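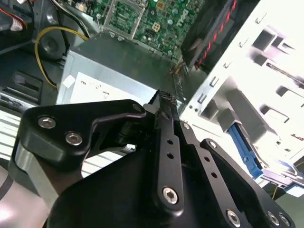
Gememik arm tackles desktop teardown

Home | Builds | Parts | Forum

Filed under: Workshop Automation

The Gememik build at the Pevholm shared workshop now targets desktop PCs. Its control script runs to 2,891 lines.
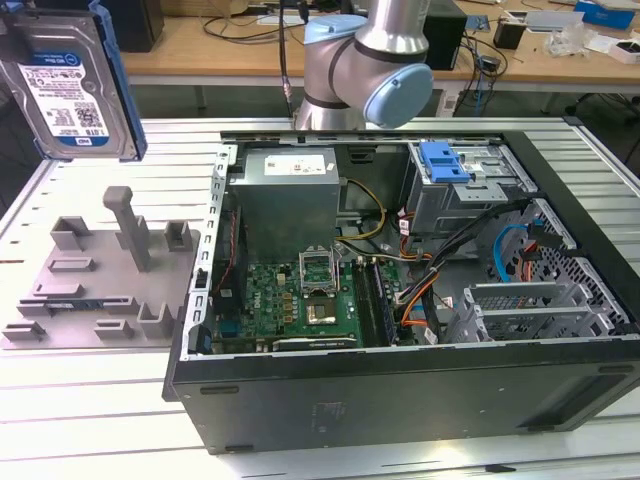
What does the script cover?
Drives in plastic caddies, then memory.

Parts cost $462.
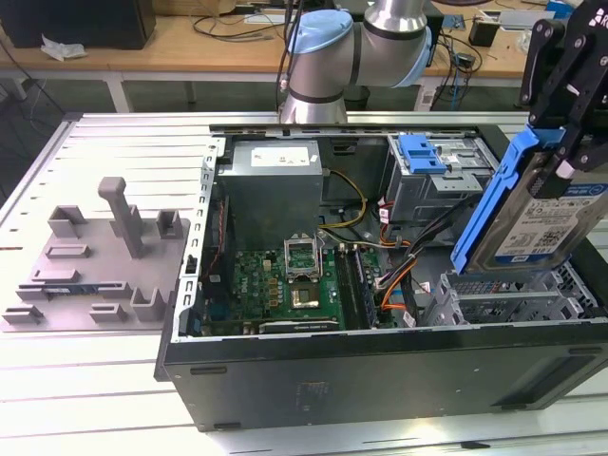

Who can use it?
Any Pevholm member, after a safety briefing.

Cable handling is next,

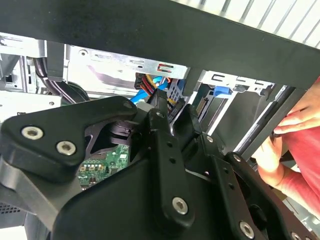 with a release planned for August.

We use cookies. Accept | Settings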